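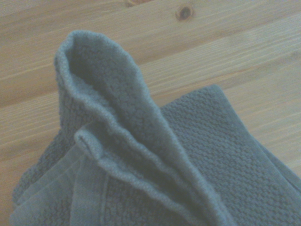

Towels won't stay folded on open shelf, thick hems fighting me

Posted in Laundry & Linens
3 replies, 200 views

mudroom_kate
Quick one, have to leave for work in a few. We redid the upstairs bath in January and lost the linen closet, so now all the towels live on an open shelf where everybody can see them. Bought a set of the slate blue terry ones, Tundine brand, the nubby kind with a fat rolled hem on the edge. Love them on the hook. Hate them folded.

I fold in half, half again, then thirds. Looks ok for a minute. Then the hem pops up and the whole thing opens like a mouth. By the time I have four stacked the pile leans and the top one slides off. My old thin towels never did this.

Tried so far:
folding straight out of the dryer, warm
folding after they sat in the basket overnight (worse)
rolling them - rolls come undone, and the shelf is too shallow anyway
sitting a book on the stack, which works until somebody takes a towel

Shelf is a plain wood board, no sides, 12 inches deep. Not buying new towels. Is there a fold for this or do I need some kind of bin? Also do I have to quit using softner, my sister says yes but she says that about everything.

Tamer Daher
Member, 3631 posts

It's the hems. You're stacking them all on the same side so one edge of the pile ends up twice as tall as the other. Of course it leans.

What I do with thick ones, bath size:

Lay it flat on a table or the bed. Not in the air, not against your chest. Pull the corners so the hems lie straight, they shrink a bit more than the middle and get wavy.
Fold the long way in thirds, not half. Left side in, right side over it. Long hems end up inside or underneath.
Now you have a long strip. Take the end with the short hem and fold it in to a little past the middle.
Other end comes over, so the second hem tucks just inside the first fold. Don't line the two hems up on top of each other, leave a couple inches between. Two fat hems in the same spot is your mouth.
Press down with your forearm. Push the air out toward the fold.
Flip it so the smooth folded edge faces the room.

Then when you stack, turn every other one end for end. Fold still faces front, you're just swapping which side the lump is on. Mine go six high like this on a board with no sides and stay put.

12 inches deep should be ok for the strip folded once more. If it hangs over go a little narrower on the thirds.

Softener - use less, maybe half. Makes terry slippery and they don't soak up as well. Doesn't have to be zero.

pbj_and_laundry
just get a basket. I have a Skokance one from the dollar aisle, stuff them in, done. life is short

Tamer Jaber
New member

Agree with the other Tamer (no relation lol) on the thirds. Couple things to add, typing on my phone so sorry.

Check they're dry all the way. The loops can feel dry when the hem is still damp, it's several layers of cloth sewn together. Damp hem dries on the shelf in whatever curl it was in and then you're stuck with it till next wash. I run mine 10 more minutes on low or hang them over the door for an hour.

Shake them hard before they go in the dryer. One good snap each end. Takes out most of the ripple along the edge.

If a hem has already set in a curl, steam iron on the hem only, stay off the loops or you flatten them. Check the tag first. Did this to a whole batch for my mother in law and it held for a few washes.

And if the shelf itself is slick, a strip of that grippy drawer liner under the bottom towel. Cut it an inch short so it doesnt show.

mudroom_kate
OK did the thirds thing tonight with the hems staggered. Five towels, still standing after dinner and two kids. Bottom one is lumpy but I think I rushed it. Haven't tried the iron. Basket is plan B. Thanks both Tamers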